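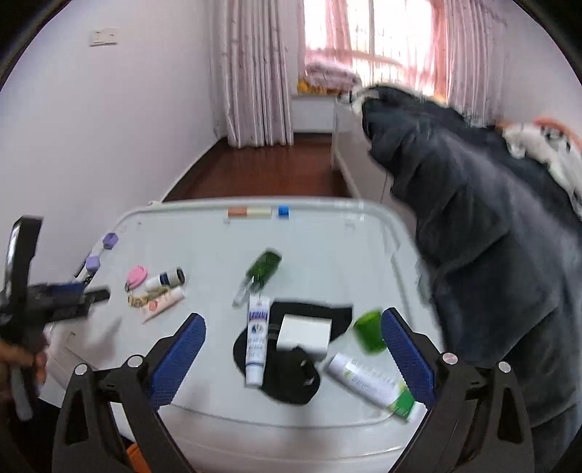 Minutes of the Brutaveck Lane Garden Association, September meeting

Taken by me again, as my turn seems to come up more often than anyone else's. I've typed these from my own scribbles, so if I've put words in your mouth, tell me before the next meeting and I'll fix them.

We got going at 7:10 pm. Ute Petersen chaired. Apologies from the two households at the bottom of the hill, who had a school concert. Last month's minutes were passed with one correction: it was the Strobel gate that got a new latch, and I had written the Nololance gate. Sorry to whoever went and admired the wrong one.

1. Water

This took up most of the first hour. The bill for the summer came in at $300 more than last year and we talked over where it might have gone. Ute thinks it's the drip line along the Strobel side, where the ground has been soft since July. Another view was that we simply had a very dry August and everybody watered twice a day, me included (I have no regrets, my beans were wonderful).

Agreed: we shut off the Strobel line for a week and read the meter at both ends of it. I'm doing the morning reading and Ute is doing the evening one. If the number moves with the line closed, we dig up the main. If it doesn't, we replace the drip hose and hope.

There was also a request for a third rain barrel behind the shed. Everyone liked the idea until we got to who would lift the old pallets out of the way. Carried over to October.

2. Compost

The left bay is full and the right bay is mostly grass clippings, and it smells like it. Please, please mix in something brown! There's a pile of dry leaves by the fence and you can take as much as you like. I asked if we could stop putting whole corn stalks in, and there was some grumbling, but it was agreed that they get chopped to the length of your hand first.

We will turn both bays on the next work morning. Bring your own fork if you have one, as the shed has only 2 and one of those has a wobbly handle.

3. Plots and the waiting list

We have 30 plots and 16 names waiting, so this is getting awkward. Three plots on the Guson side have been in weeds since spring. We went back and forth on how firm to be. My own feeling was that a friendly phone call should come before any letter, and I said so at some length. Ute pointed out that we've made the friendly phone call twice now. Fair enough.

Agreed: one last call from Ute, then a letter giving people until the end of October to clear up or hand back. Anyone who wants to keep a half plot can do that, and the other half goes to the next name on the list. The rent for a half is half the rent, before anybody asks again.

4. The seed swap

Everybody wants to do it again. Last year's trouble was that half the envelopes had nothing written on them and we ended up with what we thought was lettuce and was in fact poppies — very pretty, no good in a sandwich. This time no label, no table space. Variety, year, and your name in case there are questions.

I've offered to save tomato seed from the yellow plum ones by the gate. Somebody asked if they'd come true, and I said they have for me four years running, though I wouldn't swear to it in court. We also want more flowers this year. If you have calendula or cosmos, leave a few heads to dry and don't be too tidy.

Soup was discussed. There will be soup.

5. Fences and the deer

The deer got in again by the Nololance gate, and this time they went for the chard. We looked at prices for taller mesh and it's a lot for one stretch. Agreed to try a second wire above the existing one first, with strips of cloth tied on so people don't walk into it. I have an old sheet we can tear up.

6. Anything else

The shed key was returned and is on its hook. Whoever borrowed the long loppers, could you bring them back, as the plum tree needs them before the leaves are all down.

Dogs on leads, please, even the well-behaved ones.

A question came up about burning diseased tomato plants. The answer is no, bag them and take them home with your trash. Don't put them in the compost either, I don't care how hot you think it gets.

Closed at 8:50 pm. Next meeting is in October at the same time, and Ute is bringing the meter numbers.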